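一格一物，我还是不太信

15/09/2025 分类：家里的事

先交代一下，我这篇不是来劝谁扔东西的，也不劝谁买东西。我只是把一套托盘用了一个夏天，现在有些话想说，说完大概会有人不高兴。

托盘是七月买的，牌子叫Cimness，一套四个，白色，浅口，每个盘底带不同的圆孔和凹槽，号称“一格一物，闭眼归位”。446块。我知道，四个塑料盘子446块，写到这里我自己也停了一下。当时的理由是书桌实在看不下去了：胶带、美工刀、三种电池、一堆不知道从哪个柜子上拆下来的小螺丝，还有六七支笔，其中能写的可能两支。我住在Drerville这边以后换过一次桌子，桌子变大了，空的地方一点没多，这件事我想不通。

商品页面写得非常漂亮。大意是说，人之所以乱，是因为东西没有“地址”，给每样东西一个地址，它就会自己回家。我第一遍读的时候点了头，第二遍开始觉得哪里不对。东西什么时候自己回过家？我家的剪刀有地址，厨房第二个抽屉，住了好几年了，户口都可以迁过去了，可我每次找它都是在沙发缝里找到的。

所以我是带着不信买的。这么说有点奇怪，不信还买，可我觉得大多数收纳用品都是这么卖出去的吧。真信的人早就自己拿鞋盒裁好了。

第一周

第一周确实好看，这个要承认。我花了一整个下午分东西，圆孔放笔和螺丝刀，竖着插，长凹槽放尺子和美工刀，方格子放电池。插好以后退后两步看，心情很好，甚至给桌子擦了一遍。晚上还特意开着台灯，没有坐下来干活，就看了看。

问题从第二天早上开始。圆孔有大有小，笔放得进大孔，也放得进中孔，放进大孔会歪，放进中孔要对得很准才下得去。说明纸上讲这叫“贴合式定位”，我的体会是，每次放一支笔我都得停下来，低头，找准那个孔，手腕调一下角度，再往下按。一次当然不算什么。可是写东西的时候，笔要拿起来放下去多少回？到下午我就把笔横着搁在盘子边上了，那圈凸起来的边正好挡住不让它滚，比那个孔好用得多。

这里有个我一直没见谁认真讨论的事，就是放回去的力气。收纳的文章都在讲拿的时候多方便，一眼看到，伸手就有。可是一件东西拿一次就得放一次，拿的时候我需要它，有动力；放的时候我已经不需要它了，脑子里在想下一件事。偏偏这种带孔的盘子，拿很省力，往上一提就出来，放却很费神，得对准。省力的那头本来就不成问题，费神的那头反而更费神了。设计的人是不是只试过把东西拿出来？我很想问问。

朋友来家里看到，说很整齐啊。我说你试着把这支螺丝刀放回去。她试了，第一下碰在孔沿上，第二下进去了，然后说，还行吧。还行就是不行的意思，我们认识很多年了。

关于孔

我后来真的拿卡尺量过，别笑。我那支常用的螺丝刀柄和孔之间的空隙非常小，小到稍微斜一点就卡在口上。空隙小，插进去以后稳，不晃，拍照好看。空隙大，随手一扔就进，但是东西东倒西歪，拍照难看。看得出来厂家选了哪一边。

有个老办法其实能两头都顾到，把孔口做成喇叭形，上宽下窄，东西歪着进去会自己滑正。家里老式的牙刷杯、调料架，很多都是这样的。还有一个办法是把插的那一头做尖一点、圆一点。我在Cimness的盘子上用小刀和砂纸给两个孔倒了个边，磨了大概90下，手上全是白粉，结果立刻好用了，笔戳下去会自己找到位置。所以那个下午我的感受很复杂，一方面高兴，一方面想到自己花了446块买了一个需要自己再加工的塑料盘子。

另外我还试了Matis的分隔条和Ehlers的软垫。Matis那个是一条一条的，自己拼，想多宽多宽。听上去很自由，用起来每次推抽屉力气大一点，整排隔条就往后挪一截，一个星期以后隔出来的格子跟我当初想的没什么关系了。Ehlers的软垫是那种可以抠出形状的，要照着工具轮廓把里面挖掉，挖完工具躺进去，严丝合缝，像展览。我挖了一把钳子的形状，挖得很认真，挖完发现这把钳子的手柄张开和合上是两个形状。合着才能放进去，那好，每次放之前先合上。又多一个动作。软垫我现在拿来垫花盆了，这方面表现很好，值得推荐。

贴标签那一派

再说标签。买托盘送了一张贴纸，四十多个图案，我数了，42个。小电池、小剪刀、小回形针，画得很可爱，让你贴在孔旁边，提醒自己什么东西放哪里。

我对标签一向怀疑。它假设我乱放是因为忘了东西该在哪里。可我没忘。剪刀该在第二个抽屉我清清楚楚，我只是此刻站在沙发旁边。标签对第一次来你家的客人有用，对合住的人可能有用，对小孩大概有用，对我自己，贴上去一个星期以后眼睛就看不见它了。冰箱门上那张“鸡蛋放上层”我贴了两年，鸡蛋一直在中层。

不过有一种情况我愿意让步，就是东西长得都差不多的时候。几个白色小方块，几根差不多粗细的白色圆柱，摆在一起谁分得出来？这时候给每个方块印一个不一样的图案，再给桌面上放一块固定的参照，位置一下就清楚了，哪个是哪个，朝哪边，离那块板多远，都能说。我的几瓶香料就是这个情况，孜然粉和五香粉装在一样的玻璃瓶里，不贴我真的会放错，而且放错过，那锅汤不提也罢。

也就是说，标签解决的是“认不认得出”，解决不了“愿不愿意放”。很多收纳的文章把两件事混成一件写，读的人就买了42个图案回去，贴满，然后依旧乱。评论区里还互相安慰，说坚持就好了。坚持什么呢？坚持看贴纸吗？

桌面本身

有件小事反倒是这次最大的收获，跟托盘几乎没关系。

我的桌子是深色的，以前我嫌它显灰，擦完半小时就看得见一层。这次换上白盘子以后发现，深色桌面上放白色的东西，少一件多一件特别显眼，眼睛一扫就知道盘子是不是正的，边上有没有落下什么。之前我用的是原木色的收纳盒，放在原木色的书架里，和和气气一大片，什么都看不出来，东西在里面丢了一年也不会有人发现。网上那些满屏奶油色的桌面照片，好看是好看，我现在怀疑住在里面的人每天都在找东西。

所以要我说的话，与其花钱买孔，不如先看看你的盘子和桌面是不是一个颜色。这条建议一分钱不用花，大概也因此没有什么人写，写了带不了货。

还有就是桌面中间那块。几乎所有教程都叫你把中间空出来，四周放东西。我照做了，中间空出来的地方两天就被快递盒占领。后来我在中间固定放了一张卡片纸，就是一张硬卡纸，什么用也没有，怪的是快递盒反而不往那儿放了。可能是因为放上去会压住它，手就犹豫一下。这个我没有道理可讲，只在我一个人的桌子上试过，你要是试了没用也别来找我。

说到这里把两张照片放上来，都是黑桌面配白托盘，注意看托盘和桌面的反差，还有带圆孔的那种盘子是什么样。 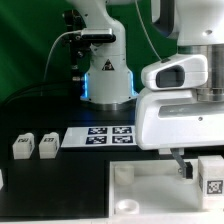
黑桌面，白色浅盘，带黑白图案的白方块，还有印着四个方形图案的白板，两张里都有。

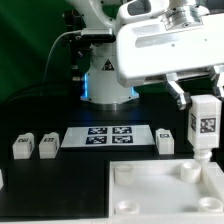
好，接着说钱。446块四个盘子，用到现在，真正每天在用的是其中一个，就是孔最少、中间一大块平底的那个。我往里面放什么呢？放钥匙，放拆信刀，放今天要用的那两支笔，放不知道该放哪里的东西。说白了，我把它当一个普通盘子用。它那圈边很好，高度刚刚够，东西不会滚出去，手又不用绕过什么就能伸进去。如果有人只卖这圈边，不卖孔，我会买第二个。

第二个盘子放在厨房，圆孔里竖着插打蛋器和几支硅胶刮刀，没成功，头重脚轻，一碰就倒，连盘子一起翘起来。说明纸上没提这个，也许人家压根没想过有人拿来放打蛋器，这个算我的。现在它倒扣着当锅垫的垫子，中间隔一层锅垫，我不敢直接放热锅，谁知道呢。

第三个在玄关，放口罩和公交卡，还行。

第四个还在盒子里。我时不时看到那个盒子，盒子本身也要占一个地方，它没有地址。

有读者上次留言，说我写收纳总是很丧，问我到底有没有一套觉得有用的办法。我想了想，真没有成套的。零零碎碎有几条，说出来也不好听。

一条是放东西的地方要离用完它的地方近，离拿它的地方远一点没关系。所以我把剪刀搬到沙发边上去了，搬完以后它再也没有丢过。第二个抽屉空了一块，现在放的是橡皮筋。按教科书的分法，剪刀属于厨房，橡皮筋属于文具，我家正好反过来，可是都找得到。

再有就是，放回去的动作最多一下。要掀盖子再放，算两下，要对准了再按，我也算两下。超过一下的，等我累的时候一定不做，而我一天里累的时候占大多数。有人说养成习惯就好了，我养了一个夏天，习惯没养成，倒是养成了绕开它的习惯，笔搁在盘边上那个就是。

关于“习惯要多少天”的说法我也想啰嗦两句。我看到过各种数字，有短的有长的，每个都说得很肯定，可是很少说清楚是什么样的动作。每天早上喝杯水和每天把一支笔插进一个刚刚好的孔里，这能是一样的天数吗？我不信。我甚至不信后者有一个天数。做一千次，它还是要对准，孔又不会因为跟我熟了就变大。1000次以后我也许手更稳了，可我买它的时候想要的是省心，没有想练手。

当然也有人喜欢这个。我必须公平一点，我有个同事，桌上所有的东西都是竖着插好的，每次用完“咔”一下放回去，她说就喜欢那一下，觉得一件事做完了。我看她放的时候的确很享受，像盖章。如果你是这种人，带孔的托盘大概是给你做的，446块你可能还觉得便宜。我羡慕，但我装不来。问题是卖东西的从来不说“适合喜欢咔一下的人”，它说适合所有人，说你乱是因为你还没有它。

写到一半我去翻了一下当初的商品页，想看看有没有冤枉人家。没有冤枉。“闭眼归位”四个字还在。我闭眼试了一次，笔尖戳在盘底和孔中间的平面上，留了一个蓝点，酒精擦了两遍，淡了，没掉。

倒是评论区比七月的时候有意思了。那时候都是刚拆封的，清一色“好看”“有质感”“强迫症福音”。现在开始有追评了，有一条写的是“后来就随便放了”，很短，没有配图，底下点赞比哪条都多。我也点了一个。以后买这类东西我只看追评，刚拆封的那些好评，说的其实是拆封这件事很愉快，跟用没有多大关系。拆封我也很愉快，那天还拍了照发给家里人，家里人回的是“多少钱”。我没回。

对了，上面说磨孔口那件事，如果有人手里也有同款想试的，提醒几句。用细一点的砂纸，卷在铅笔上转着磨，别用小刀一下子削，我第一个孔就是削豁了一块，现在那个孔放什么都往豁口那边倒。磨完要用水冲，粉末很细，擦是擦不干净的，会沾在袖口上。磨的深度我没有标准，磨一会儿插一下试试，觉得不用低头看也能进去就可以停了。另外，磨过就不能退货了，这个我是磨完才想到的。

Matis的隔条如果有人要，我这里有一包，长短都有，自己来拿，不寄。它放在抽屉里会跑，但是横在书架上挡书倒是可以，我试过一层，目前书没有倒。Ehlers的软垫不送，花盆在用。

第四个托盘我打算再留一个月，看看能不能想出用处来。有人建议拿来育苗，说圆孔正好放小花盆。我量过了，差一点点，放不进去。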